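Department of Social and Community Studies
Final Project Report
June 18, 2019

Shared Kitchens and Shared Meals: Cooking Arrangements in Student Lodgings in Pimthorpe

Submitted by Teemu Savolainen

Summary

This report looks at how students living in shared houses in Pimthorpe organise the buying, cooking and clearing up of food. It draws on a written questionnaire, to which 97 residents replied, and on longer conversations with residents of four houses. The main finding is that most households begin the year with an intention to cook together and that this intention weakens within the first term. The households that kept a shared meal going did so on one or two fixed evenings, with a simple rule on costs. The report ends with suggestions for the accommodation office and for tenants.

1. Background

The project began with a question raised in the second-year module on household economies: whether living together makes eating cheaper. Textbook treatments of the subject assume that it does. A household of several adults can buy larger packets, waste less and heat one oven in place of several. These savings depend on the members of the household agreeing to act as one, and student households differ from families in this respect. The members often meet for the first time on the day they move in. They keep different hours, have different amounts of money and were brought up on different food.

Pimthorpe was chosen for practical reasons. It is within walking distance of the campus, and a large part of its older terraced housing is let to students. Most of the houses have a single kitchen on the ground floor. A smaller group of tenants live in the Preda building, where each corridor shares one kitchen, and they were included in the questionnaire for comparison.

Earlier work on the same subject was carried out in Kondville by a previous student group in this department. That report dealt mainly with the cost of food and did not ask who did the cooking. Its questions on weekly spending were used again here with small changes to the wording.

2. Method

The questionnaire was printed on two sides of a single sheet and left in the hallways of houses where the landlord or a tenant had given permission. Replies were returned to a box in the department office. The questions covered spending, the number of evening meals eaten with others in the house, the storage of food, and the division of cleaning. The last question was open and asked what the resident would change about the kitchen if they could change one thing.

The conversations were held in the houses themselves and lasted between half an hour and an hour. Notes were taken by hand. Residents were told that their names could be left out, and some asked for this. No recordings were made.

Two limits should be stated. First, people who already had an interest in cooking may have been more likely to fill in the sheet. Secondly, the questions asked residents to remember an ordinary week, and memory is a poor guide to spending. The amounts given were therefore used only to compare one kind of household with another.

3. Findings from the questionnaire

3.1 Eating together

Of the 97 residents who replied, 80 said that their household had planned at the beginning of the year to share at least some evening meals. When asked about the week before they filled in the sheet, 41 had eaten at least one evening meal that was cooked for the whole house. Several residents added a note to the effect that the shared meals had stopped without any decision being taken. One wrote that the last one was a curry in the autumn and that people had meant to do another.

The reasons given were mostly to do with time. Laboratory classes, evening jobs and sports training fall on different days, and a meal that waits for the last person to come home is a late meal. Disagreement over food was mentioned less often than expected. Vegetarian and meat-eating residents generally reported that they could find dishes that suited everyone, and pasta bakes, lentil soup and baked potatoes appear again and again in the replies.

3.2 Cost

Residents who shared meals reported spending less on food than those who did not, but the difference was small and came almost wholly from evening meals. Breakfast and lunch were bought separately in nearly every household. Milk was the most commonly shared item and also the most common cause of complaint. Cooking oil, salt and washing-up liquid were often bought by whichever resident noticed that they had run out, and residents who did this regularly were aware of it and resented it.

Households used three ways of dividing costs. Some kept a jar into which each person paid the same amount. Some took turns to pay for a whole meal. Others kept a list on the refrigerator door and settled it at the end of the month. The list was described as the fairest method and was also the one most often abandoned.

3.3 Cleaning

Cleaning produced the longest written answers. Rotas were common and were rarely followed after the first few weeks. Residents drew a clear line between washing-up, which they considered the duty of the person who had eaten, and jobs such as wiping the hob, emptying the bin and cleaning the oven, for which no one felt responsible. In the Preda building the corridor kitchens are cleaned under the tenancy, and residents there made fewer complaints. They also reported fewer shared meals.

4. Findings from the four houses

The first house had kept a common meal every week since moving in. The evening was fixed before term began and had not been moved. The cook changed each week and was free to choose the dish, provided that it stayed within the money in the jar. Guests paid the same as residents. The tenants said that the arrangement survived because missing a meal carried no penalty.

In the second house two residents cooked together on most evenings and the others ate alone. This had caused some unease, as the pair tended to use the hob at the hour when everyone wished to use it. A later sitting had been agreed by the time of the visit.

The third house had a larger kitchen than the others and made less use of it. Its residents bought ready meals from the Dustalmont shop at the end of the road and ate them in their rooms. They got on well and spent time together elsewhere, which suggests that shared cooking should not be treated as a measure of how friendly a household is.

The fourth house had argued about worktop space. Appliances had been brought from home by several residents, so that there was more than one kettle and more than one toaster, and little room remained for preparing food. The matter was settled by putting the duplicates in a cupboard under the stairs.

5. Discussion

The layout of the kitchen came up in every conversation, although it had not been a main question. An L-shaped worktop allows two people to prepare food without standing in each other's way, as one can take each side. A single straight run of worktop is harder to share. Where the corner is used for storage, the advantage is reduced.
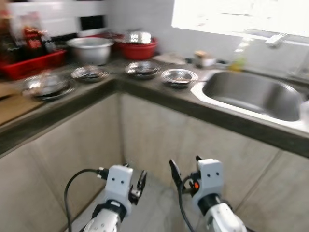 Marta, reading a draft of this section, objected that it gave too much weight to worktops: in her own house the corner was free all year and people still cooked one at a time, because they liked to have the room to themselves after a day of lectures. The point is accepted. Space makes shared cooking possible but does not bring it about, and the wish for a quiet half hour was mentioned in several of the written replies.

The findings on cost lend only partial support to the view set out in the background section. Savings were present but modest, and the effort of dividing costs fairly was itself felt as a burden. Residents who spoke well of shared meals tended to speak of company and of learning new dishes. Money came second.

6. Suggestions

The accommodation office could include in its arrival pack a short page on kitchen arrangements, with the three methods of dividing costs set out in plain terms. Tenants could be encouraged to write to one another in August, before moving in, to agree who will bring a kettle, a toaster and the larger pans. Landlords could be asked to provide one lockable cupboard for each tenant, a request made many times in answer to the open question.

Households wishing to eat together are advised to choose one evening and to keep to it, and to treat attendance as optional.

7. Further work

A later project might follow a small number of households through a whole year and ask them to keep receipts. It would also be useful to speak to former tenants, who may be more willing to describe disagreements once they have moved out. The questionnaire and the coding sheet are held in the department office and may be consulted on request.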